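Nonora

Reading time: 10 minutes

Nonora is a shared-travel scheme in the rural district of Harham. It combines pre-arranged lifts in private cars with a small fleet of minibuses that run only when somebody has asked for them. It was set up in 2000 to help households cut what they spent on petrol, and it has grown into one of the liveliest pieces of local transport in the region, used by shift workers, school leavers, pensioners and a good many people who own a car and would simply like to leave it at home. The name is used both for the scheme and for the small office that runs it, above the old feed merchant's on the market square.

Background

Harham is hilly, thinly settled and a long way from anywhere with a railway station. Its villages grew up along two river valleys that meet only at the market town, so that a journey between neighbouring places often means driving down one valley and up the other. Through the second half of the last century the district lost most of its bus routes. The dairy, the hospital and the larger shops moved to the edge of town, where there was room to park, and a car became a basic household need for almost everyone of working age.

The effect on family budgets was heavy. Wages in Harham were low by comparison with the towns, but the distances were greater and the cars tended to be older and thirstier. Whenever the pump price rose, the strain fell hardest on people who had no way of driving less. A parish survey taken before the scheme began found households that filled the tank before they bought the week's food, and others that had turned down better work on account of the drive.

The survey was the work of Dagný Juhl, a bookkeeper at the dairy, and it is still a delight to read. She asked people how much they drove, and then where they went, at what hour, and who else from the same lane was going the same way. Her hand-drawn map of the answers, with the roads thickened to show the number of cars on them, hangs in the Nonora office. It showed that most cars on the valley roads in the morning carried one person, and that a great many of them set off within minutes of each other from the same few villages. 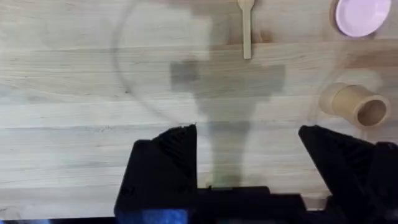 Juhl's proposal followed directly from the map. If the empty seats already moving along those roads could be offered in a regular and trustworthy way, the district would have a transport service almost at once, with no new vehicles and very little extra fuel. She put the idea to the district council that March. The council lent a desk and a telephone, and the first shared journeys, all of them to the dairy's early shift, began soon afterwards.

How the scheme works

Members join as drivers, as passengers or as both. A driver registers the journeys that he or she makes regularly, with the usual times and any stops that would be easy to make along the way. A passenger rings the office or fills in a request slip and is matched to a journey. The match is confirmed the evening before, and both people are told each other's names and the meeting place.

Meeting places are marked by short green posts, and there are now 90 of them across the two valleys. They stand at lane ends, outside chapels, beside the pub at Upper Harham and, in one well-loved case, in the middle of what looks like an empty field (there is a farm track behind the hedge). Each post has a number and a lamp. Passengers who have not booked may wait at a post and hope to be picked up by a passing member, a practice known locally as "standing green". It works remarkably well on the main valley road and rather less well up on the tops.

Passengers pay a contribution towards fuel, worked out from the length of the trip and collected by the office, so that no money changes hands in the car. The contribution is set below the true running cost of the vehicle, and drivers therefore save money without earning any. This distinction matters a good deal for insurance, and the office is strict about it.

The minibuses

Lifts alone could never cover every hour of the day. The morning and late afternoon were well served from the beginning, but the middle of the day had few regular drivers, and evenings had almost none. The minibuses were brought in to fill those gaps. They have no fixed route. Requests received by the previous evening are put together into a run, and the driver is given a list of stops in order.

Planning the runs by hand was slow, and for years it was treated as something of a dark art. The present method was devised by Byung-chul Hyun, a transport engineer who came to Harham for a summer and stayed. His approach begins with the journeys that cannot be moved, such as hospital appointments and the start of a shift, and then fits the flexible ones around them. Shoppers, for example, are asked for a time when they would like to arrive and for the latest hour that would still suit them. A delay of 10 minutes at one end of a trip can often save a whole second run, and the fuel that goes with it.

Hyun's notes on the subject were later published as a pamphlet, Seats Before Wheels, and have been taken up by several other rural schemes. It is a wonderfully clear piece of writing. The chapter on snow is especially good.

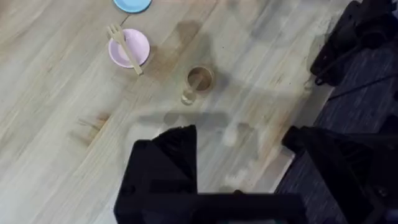

Wooden fork on a small pale pink-lavender plate, below a light blue one.

Fuel and costs

The fuel saved by the scheme comes from three sources, which are worth keeping apart as they are often muddled in reports. The first and largest is the trip that is no longer driven at all because its driver has become somebody else's passenger. The second is the household that gives up a second car; this saves less petrol than might be expected, but it saves a great deal of money in tax, tyres and repairs. The third is the long detour avoided when errands are pooled, such as prescriptions collected for a whole village on one run.

Against these must be set the extra fuel burned. Drivers go slightly out of their way to reach a post, and a minibus sometimes travels empty to the start of a run. There are also new journeys, made by people who previously stayed at home. Nonora has always counted these last as a success, and its yearly report gives them a page of their own. A scheme that measured itself only by petrol saved would have to regard an outing to the cinema as a loss!

The office is paid for by a yearly grant, by membership fees and by payments from the larger employers. The dairy pays most, and has found that the cost compares well with that of extending its car park.

The Hauksdóttir workshop

Vehicles belonging to the scheme are maintained at the Hauksdóttir workshop, a family garage at the foot of the eastern valley. The workshop also runs a tune-up morning for members' own cars, with tyre pressures, air filters and wheel alignment checked at a fixed charge. Soft tyres are by far the commonest fault found. Drivers are shown how to check them at home, and how to read the hill ahead so as to brake less on the way down, a skill in which older Harham drivers take great and justified pride.

The first battery-powered minibus, named Rerora after a local folk song about a tireless pony, joined the fleet after a long trial on the western valley road. Doubts had been raised about the climb to the tops in cold weather. The trial showed that the climb used a large share of the charge and that a useful part of it was recovered on the way back down, so that the loop as a whole suited the vehicle very well. Passengers like it for its quietness. Several have complained, with equal conviction, that they can no longer hear it coming.
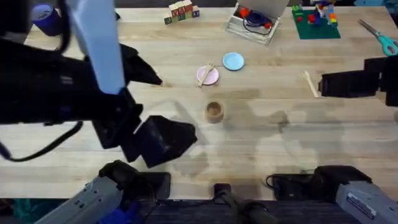

Reception and criticism

Nonora is widely admired among people who study rural transport, and visitors from other districts are regular enough that the office keeps a guest book. Much of the interest centres on how little equipment the scheme needed at the start and how quickly the green posts became part of everyday life. Children give directions by post number, and a folk band in Upper Harham has taken its name from Post 2, the first to be put up outside the town.

There have been serious criticisms too. The remaining bus company argued for years that lifts were drawing away its last passengers on the main road, and the two timetables were only brought into step after a long dispute. Some residents of the tops feel that they pay the same membership fee as valley households for a much thinner service. Others have pointed out that the scheme makes it easier for employers and shops to stay on the edge of town, where a car or a lift is the only way to reach them. Juhl herself has made this last point more than once, and has pressed for a return of everyday services to the villages as the surest way of using less fuel.

Evening travel is still the weakest part of the network. Bookings after dark depend on a small number of drivers, and requests made late in the day often cannot be met. A plan to link the final minibus run to the closing time of the hospital's visiting hours is under discussion.

See also

Car sharing
Demand-responsive transport
Fuel poverty
Rural bus services
Travel-to-work areas

This article was last revised on 2025-07-03.

Contact us | Copyright the contributors | Back to top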